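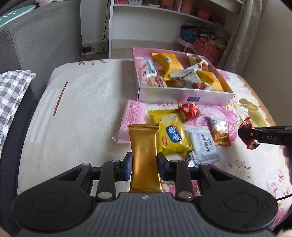

Betreff: Re: [Gresow-Liste] Naschkiste fürs Gästezimmer

Hallo ihr Lieben,

so, jetzt antworte ich endlich mal ausführlich, sorry für die Funkstille! Lai-ching schrieb am 3. Juni:

> Hallo zusammen,
> wir bekommen im November wieder Übernachtungsbesuch aus Chuang, und ich
> würde gern eine kleine Snackkiste ins Zimmer stellen. Letztes Mal lag
> alles lose in einer Schublade und am Ende war die Hälfte zerkrümelt.
> Wie macht ihr das? Großer Korb, kleine Dosen, nach Sorten getrennt?
> Und was kommt bei euch überhaupt rein?
> Liebe Grüße
> Lai-ching Tu

Also bei mir ist es eine rosa-weiße Schachtel geworden, und zum Einräumen kippe ich alles aufs Bett — ich weiß, ich weiß, aber auf dem Laken mit den großen Rosen sehe ich wenigstens alles auf einmal und muss mich nicht über den Tisch beugen. Die länglichen Sachen wie den Keksriegel in der weiß-blauen Verpackung stecke ich an die Seite, die gelben Päckchen kommen in die Mitte und nach vorn. Die kleinen Bonbons ganz zum Schluss, die rutschen sowieso überall dazwischen (das rote in Folie suche ich jedes Mal wieder zwischen den Kissen).

Schwierig finde ich nur die hohen Tüten. Die goldene zum Beispiel, die ist einfach zu lang, und quer drücken mag ich sie nicht, sonst hast du wieder deine Krümel. Solche Sachen stelle ich inzwischen hochkant ganz nach hinten und lasse den Deckel offen. Sieht auch einladender aus!

Nach Sorten trennen habe ich einmal versucht, mit Zetteln und allem. Hat einen Abend gehalten. Bei Besuch wühlt doch jeder, und das soll ja auch so sein. Gut gemischt kommt bei uns viel besser an: ein bisschen was Salziges, ein bisschen was Süßes und immer ein paar Packungen mit chinesischer Aufschrift, da raten die Kinder dann, was drin ist.

Den Nachschub bewahre ich übrigens getrennt auf, sonst ist er nach zwei Tagen weg. Rosa Körbe im weißen Regal kann ich sehr empfehlen, da passt so eine Schachtel farblich gleich dazu, falls dir das wichtig ist. Mir schon, ich gebe es zu.

Wie viele kommen denn diesmal zu euch? Bei vier Leuten würde ich zwei kleinere Schachteln nehmen. Ich hätte noch eine übrig, die kann ich dir zum nächsten Treffen in der Isine mitbringen, sag einfach Bescheid.

Liebe Grüße in die Runde
Yung-ching Fu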